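The van is finally a camper (well, nearly)

I've wanted a van I could sleep in since before I could legally drive one, and this April I finally stopped reading forums and bought one. It's a retired Dallton delivery van, high roof, long wheelbase, painted the flattest white ever to come out of a spray booth. I love it so much I walked out in my socks to look at it before breakfast.

The drive home was 83 miles, mostly back roads because I wanted to hear every noise it made. And it makes a few! There's a whistle from the sliding door above 70 and a tick from the heater fan on the second setting. But the engine pulls beautifully from low down, and the gearbox is a joy once the oil has warmed through. I expected to wrestle it. Instead it just goes where you point it, even on the twisty bit above the Mahama reservoir where my old hatchback always felt nervous.

First job was the floor. The old ply was soaked near the back doors, so out it came, and underneath was one patch of surface rust the size of a saucer. I wire-brushed it, treated it, painted it and left it alone overnight. Then insulation, then a new floor, and then the fun part, the Murnora seat-bed. It slides on two rails and folds flat in one pull, and I have folded it flat far more often than anyone needs to. The rails took me a whole Sunday to line up, mostly because I measured from the wheel arch on one side and the wall on the other. Don't do that.
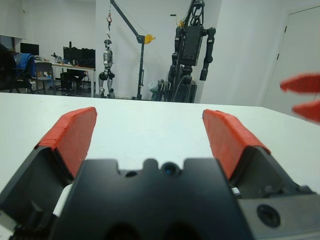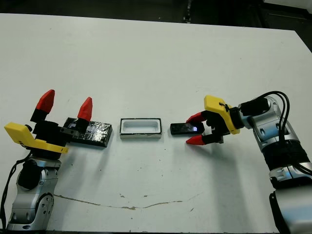
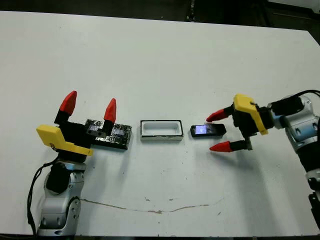
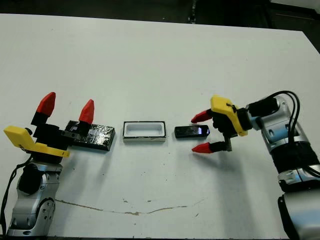 Gripper close up in the first one, then three looks at the white table.

Tires next. It came on a tired set of summer ones with cracks in the sidewalls, so I put on Turkemia all-terrains and wow, what a change. They hum a little on smooth pavement, but on gravel the whole van settles down and stops skating. I'm running them a touch softer than the door sticker says while it's empty and will bring them back up once the cabinets are in.

Wiring was the part I dreaded, and I ended up enjoying it. One battery behind the driver's seat, a charger that tops it up from the alternator, 8 little ceiling lights on a dimmer and a fan in the roof. Cutting the hole for that fan was the scariest 90 minutes of the build - I drilled the corners, put the saw down, made coffee, came back, and drilled them again in my head before cutting anything. It hasn't leaked yet, and we've had proper rain.

Still to do: curtains, a sink, something better than a cooler for the food, and that door whistle. I think it's the top seal, which has gone hard along the front corner. If anyone has changed one on the same van, please tell me whether the headliner has to come down first, as I only just got it to stay up.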